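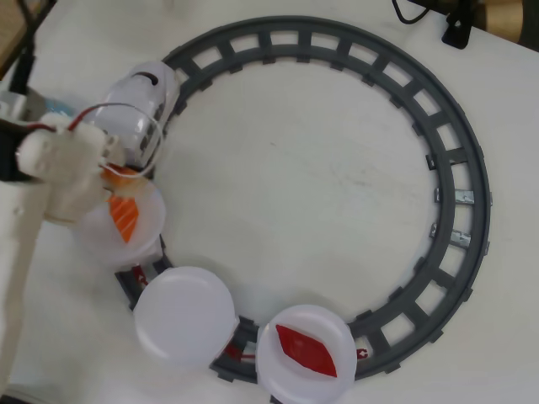 A toy train on a ring of track, with three round plates riding behind the engine.

Elaine Caldeira was in the back room when I got to the shop, looking for a cup that wasn't chipped. Grondthorpe Toy Library opens at ten and she likes to have tea made before the first families come in. She has run it for most of its life, from a former bank branch with the vault door still on.

"We keep the ride-ons in the vault," she said. "It's the only room where they fit, and the kids think it's great."

The library lends toys the way other libraries lend books. A family pays a yearly fee, takes home up to five toys and brings them back in two weeks. There are 500 member families at the moment, and 3969 items in the catalogue, which Caldeira still prints out and keeps in a ring binder beside the computer.

She started as a borrower. Her eldest was two, the family had just moved and they were renting a small unit with no storage. "I didn't want to own a plastic kitchen," she said. "I wanted a plastic kitchen for a fortnight."

What gets borrowed has changed less than people expect. Trains go out every week of the year. So do dress-ups, marble runs and anything with a doctor's kit in it. Jigsaws were slow for a long time, then during the lockdowns there was a waiting list for them, mostly put together by parents who wanted the hard ones for after bedtime.

"We had one with a lighthouse on it, 900 pieces, and it went around 11 houses and came back complete," she said. "I was so pleased I wrote it on the whiteboard."

Missing pieces are the largest part of the work. Every toy is counted out and counted back in, and each bag has a card with a photo and a list. If something is missing the family has a month to find it. After that there is a small charge, though Caldeira said she waives it more often than she should.

Brodie Mudgway does the repairs on a bench under the front window. He was a refrigeration mechanic before he retired and he prefers anything with wheels. Battery compartments are the usual trouble, he told me, from cells left in over summer until they leak.

"Vinegar on a cotton bud, let it dry, then a bit of fine sandpaper on the contacts," Mudgway said. "Nine times out of ten it goes again. People throw out a toy for that."

I asked what he couldn't fix.

"Clips. Once a plastic clip's snapped you can glue it, but it won't hold for a three-year-old."

He and Caldeira disagree about noise. She won't buy a toy that plays a tune without an off switch. He thinks the kids should have them and the parents can put up with it for two weeks. There are currently four on the shelf, all donated.

Money comes from the fees, a council grant and the November sale, when worn or doubled-up stock goes out on trestles in the car park. The grant was nearly lost two years ago when the council moved its arts and family programs into one fund. Li-hua Chiang, whose twins were borrowing at the time, wrote most of the new application at her kitchen table.

"I do tenders for work, so it was just another tender," Chiang said. "The hard bit was getting Elaine to write down how many hours she does. She kept leaving off the evenings."

Caldeira is paid for 16 hours a week. She now has an assistant, Afonso Mota, on two mornings, and he has been moving the catalogue off the old database and into one where members can reserve from home. It was meant to be ready by winter. He is up to the letter P.

"Puzzles is a big category," Mota said.

By half past ten there were six prams along the wall and a boy was asking for a digger that had been lent out the day before. Caldeira put his name down for it and found him a tip truck. I asked if she still borrowed anything herself, now that her own kids are grown.

"The carrom board," she said. "Every Christmas. I fill in the card like everyone else."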